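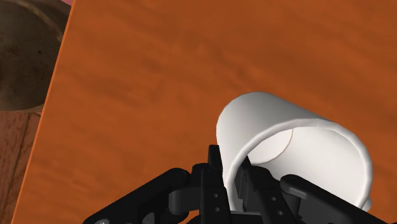 Page last changed: 22 August 2021

Week 4 notes, grasp checks in sim

Cup by the wall: one finger in, one out. Planner needs the rim pose, not the cup center. Offset goes in the config, meters!! (last year half of you had mm)

Perception: mask the arm first, then segment. Clutter like the skull + horns breaks the convex hull step, use the mesh insted. 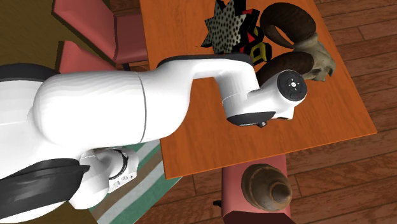 To hand in

Log file, seed 199, 8 runs. Send to Venla Ruotsalainen.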